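4.2 The breakfast station

Of the four workplaces in the study, the staff kitchen at Brodow was the one we expected to learn least from. Toast is not a hard product. It has few variants, its customers are standing next to it, and when it fails everyone in the building can smell it. The site manager had bought the arm to take over what the rota called "small hot items," and the rota was where we first noticed that something had changed. The line for small hot items was still there. It now had a person's name in it and, in brackets, the word "robot," which made two workers where there had been one.

We logged 1,567 requests at this station over the study period. Of these, 1,059 were finished by the arm with no one touching anything. In another 323 a member of staff stepped in before the end, and the rest were withdrawn by the person who had asked, usually on the grounds that they had a meeting. The supplier's brochure predicted that stepping in would become rare after the first month. It did become quieter. Staff stopped announcing that they were helping and simply helped, often with one hand while holding a mug in the other, and several of them left it off the tally sheet until we asked.

Most of the stepping in concerned bread. A slice can be picked up in more ways than the task plan allows for, and the six kitchen staff soon had firm opinions on how one should be laid out for the gripper. Their house rule, taped to the cupboard door in May and revised twice, said that bread goes on the right with the crust toward the back.
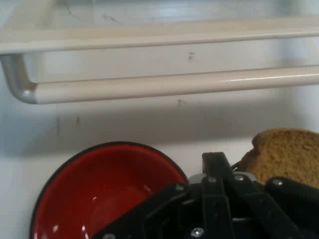
Figure 3. Bread and bowl at the gripper, breakfast station.

Dendton, 10 Dec 2019

Field note, R. Lapointe. Arrived before the first orders. The senior cook was already laying out the table and did not look up. I asked whether the layout was her job now. She said it was nobody's job, it took her a few minutes every morning, and if I wanted to write it down I could write down that it was not on her sheet either. I have written it down. She then moved a bowl slightly to the left, studied it, and moved it back.

Later in the same visit a junior member of staff described his work as "looking after it," and was corrected by the cook, who preferred "working next to it." They discussed this for longer than the toast took. Neither of them used the term in the supplier's training pack, "process partner," except once, to ask me what it meant.

The note shows a pattern we found in all four workplaces, although the other three took it more solemnly. The task that was automated had been made of two parts, the doing and the getting ready, and only the doing had ever had a name. At the Cloutier laundry the getting ready was sorting; at the Hisik parts store it was turning boxes so that their labels faced out. At Brodow it was deciding where a bowl goes. Once the arm had taken over the named part, the unnamed part grew, and it grew in the direction of whoever was most careful to begin with.

The oven door had a history of its own. Before the arm came, staff opened it with an elbow or whatever else was free. The arm needs the handle, and needs it approached from a particular side, so the oven was moved to suit.

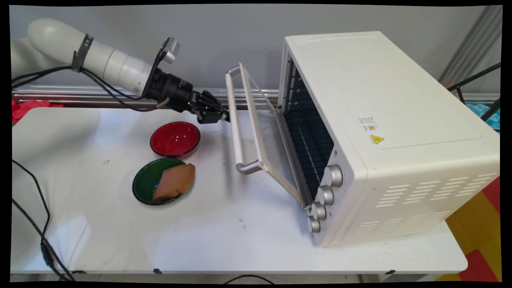
The cost of the move fell on the people who still used the oven by hand, who now had to reach for it from what they called the wrong end. Three of them told us they had stopped making their own toast and put in a request like everybody else. The manager counted these requests as adoption. We have kept them in the totals, with some discomfort, and return to them in Section 5.

Asked whether the arm had saved time, the cook said yes, and that she would like to know who had it.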